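Bimanual demos: marker cube tracking drops out when the grippers cross

Forum: Student Projects > Manipulation and Imitation Learning
Thread started by nesteo_lab2

nesteo_lab2
Posted Monday, 4:12 pm

Semester project, team name Nesteo. We collect two-handed demonstrations with a pair of hand-held grippers and train a policy on them afterward. Each gripper has a wide-angle camera, and pose comes from the onboard visual odometry. For the transform between left and right we rely on one camera seeing the marker cube on the other gripper.

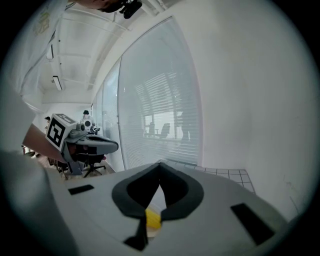

Out of 142 demonstrations in the current set, 19 have a gap in the relative pose long enough that our filter throws out the episode. Nearly all the gaps fall in the same phase of the task, where one hand holds the part and the other reaches across it. Per-gripper odometry is fine during the gap. The cube detection is what goes.

What we have checked:
Intrinsics recalibrated with the fisheye model, no change.
Exposure fixed, gain fixed.
Marker dictionary and printed size match the config file.
Clock offset between the two recorders measured before every session.

Is there a standard way to bridge this, or should we just tell the operators not to cross?

gorkley
Posted Monday, 4:40 pm

Post the detection rate against the angle between the camera axis and the face normal. My guess is that you lose it past a certain obliqueness and the crossing motion is simply where you get there. A square marker seen nearly edge-on gives you very few usable pixels across the short direction, and near the rim of a fisheye image it is worse.

Also, do you detect on the raw image or the undistorted one?

nesteo_lab2
Posted Monday, 4:58 pm

Raw. We pass the corners through the fisheye model afterward.

gorkley
Posted Monday, 5:03 pm

Then the quad fit is working on curved edges. In the middle of the image it gets away with that. Toward the rim the sides of the marker bow enough that the polygon approximation rejects the candidate. Try reprojecting a crop around the last known cube position to a pinhole view and run the detector on that. It costs one remap per frame, and you are offline anyway.

viler_ee
Posted Monday, 6:21 pm

I disagree with fixing the detector first. If both grippers have good odometry through the gap, the relative transform is already known on either side of it. Propagate from the last good detection, propagate backward from the next one, compare the two in the middle. If they agree within your tolerance, keep the episode. We did this on our cable routing project and got most of our rejected episodes back without touching the vision code.

gorkley
Posted Monday, 6:37 pm

That works if the two odometry frames are rigidly related for the whole episode. If either one relocalizes or closes a loop during the gap, you get a step, and interpolation smears it over the exact frames where contact happens. I would want to see the residual before trusting it.

viler_ee
Posted Monday, 6:44 pm

The forward/backward comparison is the residual. A step shows up as a mismatch and the episode is thrown out, same as now. You lose nothing.

gorkley
Posted Monday, 6:52 pm

It shows a step. It does not show drift that happens to cancel at the comparison point. Compare over the whole gap and report the maximum.

viler_ee
Posted Monday, 6:55 pm

Fine, maximum over the gap. Agreed on that.

sprogis_bench
Posted Monday, 8:30 pm

Different angle. What room are you in? Our group (Sproģis, mobile base plus one arm) had odometry trouble next to a glass wall with blinds. The slats are a repeating pattern, and the feature matcher is happy to match one slat to its neighbor. Reflections in the glass also move with the camera. We ended up turning the work area so that the glass was behind the operator for most of the motion. Mapping pass first, slow, with the whole room in it, then the demonstrations against that map.

Your rejected episodes may have a cube problem. Some of the ones you accepted may have a slat problem, and your filter would not tell you.

nesteo_lab2
Posted Monday, 9:15 pm

There is a long glass partition with horizontal blinds along one side, yes. We do a mapping pass but a short one. How did you test for slat mismatches?

sprogis_bench
Posted Monday, 9:26 pm

Clamp the gripper in a fixture, record, lift it out, move it around facing the glass, put it back in the fixture. The start and end poses should be the same. Do it again facing the plain side of the room. If the first error is several times the second, you have your answer. We capped the tracker at 1,000 features per frame and masked the lower part of the image where the gripper body sits. The mask mattered more than the cap.

nesteo_lab2
Posted Monday, 9:41 pm

We mask the fingers but not the housing. Will change that.

viler_ee
Posted Monday, 10:02 pm

On the original question about telling operators not to cross: I would leave the operators alone. If crossing is the natural way to do the task, the policy should see it. Restricting the motion to suit the tracker gives you a clean data set of a different task.

gorkley
Posted Monday, 10:10 pm

Partly. The arms that run the policy have their own collision limits. If the crossing is tight enough that two wrists with real arms behind them cannot do it, those episodes are no use however well they track. Check them against the robot kinematics before spending a week recovering them.

nesteo_lab2
Posted Tuesday, 11:48 am

Results so far.

Pinhole crop before detection: of the 19 rejected episodes, all but 4 now pass. The crop follows the last detection and widens when there is none.

Forward/backward propagation on the remaining 4: two pass with the maximum residual inside tolerance. One has a clear step in the left gripper's odometry. The last never gets a second detection, so there is nothing to propagate back from.

Fixture test: return error facing the glass is larger than facing the wall, though not several times larger. With the housing masked the difference mostly goes away. We will rerun odometry on the full set with the new mask and a longer mapping pass.

Kinematic check not started. The solver config for the second arm still has the old base offset in it.

gorkley
Posted Tuesday, 12:05 pm

Fix the offset before the rerun – if the base frame moves afterward you will be regenerating the replay files twice. And put the crop code somewhere we can get at it.

nesteo_lab2
Posted Tuesday, 12:19 pm

Will do. The crop is one function, and I will paste it here once the hard-coded paths are out.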